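## 4. Setting the Lemon and Towel Table

This section covers the table for the Skandcombe lemon service course. Do Section 3 (washing hands and wiping down) first. Allow 20 minutes the first time you set it.

### What you need

- Brown covering for the table
- Blue tape
- Bamboo cutting board
- Yellow plastic knife
- Lemon slices
- White rectangular tray
- One pair of wooden chopsticks
- Dark gray hand towel

### 4.1 Cover and mark the table

1. Clear the table and wipe it. Let it dry fully.
2. Lay the brown covering and smooth it from the middle out.
3. Run blue tape the long way first, then crosswise, so the surface is divided into large cells. The lines don't have to be perfect, but every cell must hold the cutting board with room to spare.
4. Press the tape down along its full length with a dry cloth.

**Note:** Replace tape that has lifted at a crossing. A raised corner will catch the edge of the tray when you slide it.

### 4.2 Place the board and the tray

1. Give the board a cell of its own and set it down flat.
2. Put the knife on the board. Crosswise is fine for a first setting.
3. Set the tray in a different cell and keep the chopsticks beside or behind it until they are needed.
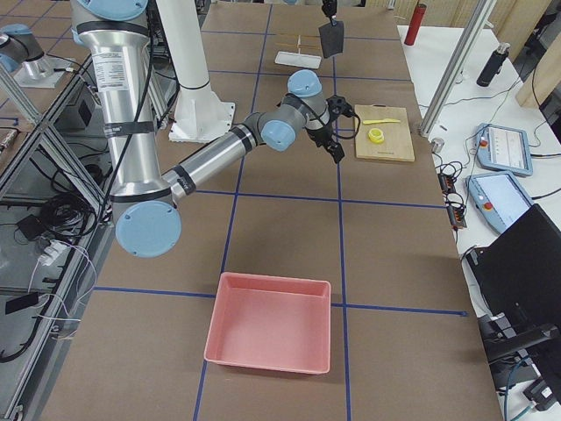 *Fig. 4-1. Knife laid across the board. The chopsticks are behind the tray.*

Learners sometimes put the knife down on the covering while they move the board. Ask them to lift the knife off last and put it back first. If it does touch the covering, wash it before going on.

**Caution:** The knife is plastic, but it still goes on the board and nowhere else. Use the same rule you would use for a steel one.

Before you add the towel, check that the board doesn't rock. A folded damp cloth underneath will stop it, though the cloth should not show past the edges.
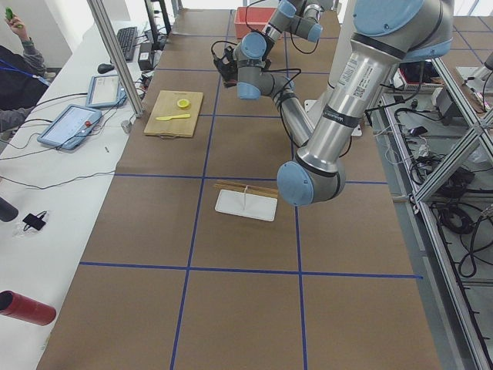 Leave a clear gap between the tray and the board. Hands need to get in from either side, and lemon juice travels further than people expect.

### 4.3 Arrange the lemon

1. Stack the slices on the board, one on top of another.
2. Keep the stack to one side of the knife so the handle can be picked up without touching the fruit.
3. Turn the knife to run up and down the board if the learner finds that easier to reach. Either direction is accepted.
4. Leave the paper band on the chopsticks for now.

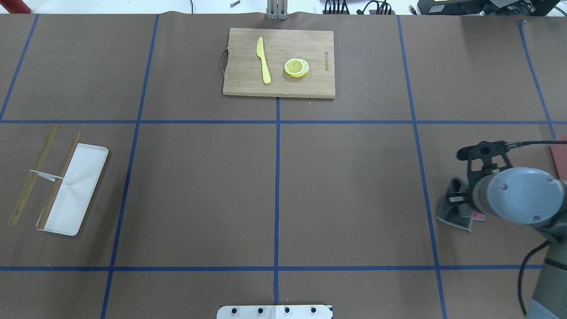

The tray may sit at an angle to the tape at this stage. Straighten it only when you are ready for the towel - it will be nudged again before then.

### 4.4 Lay the towel

1. Set the chopsticks in the tray.
2. Hold the towel by two corners and shake it out away from the board.
3. Drape it over the sticks and let go. Do not tuck it in.

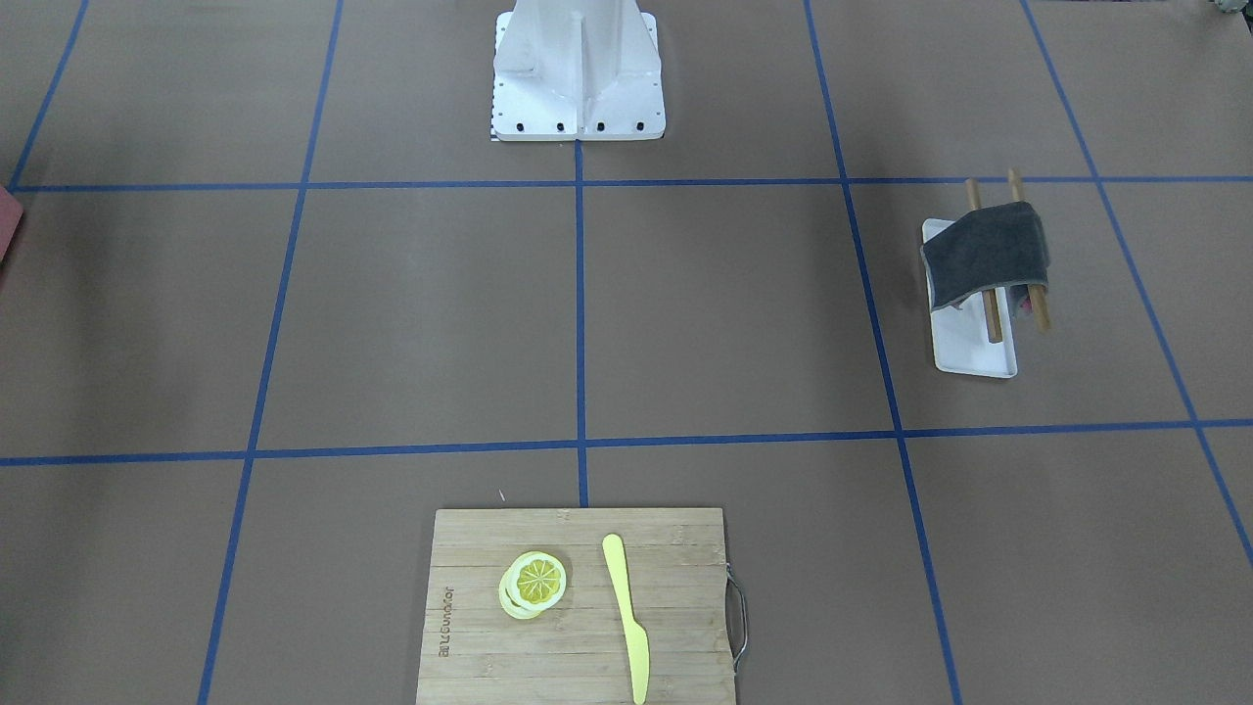
If the towel slides, lift it clear and lay it again. Pulling on one side usually brings the sticks along with it.

### 4.5 Clearing

1. Take the towel away first and hang it up.
2. Throw out any fresh lemon that has been handled.
3. Wash the knife, board and tray in warm soapy water. Do not soak the bamboo.
4. Stand the board on edge to dry.
5. Leave the tape down if the table will be used again by Saturday. Otherwise peel it back slowly, low to the surface.

Report missing or worn items to Rosaura Restrepo. Replacement towels are on the order sheet in Section 9.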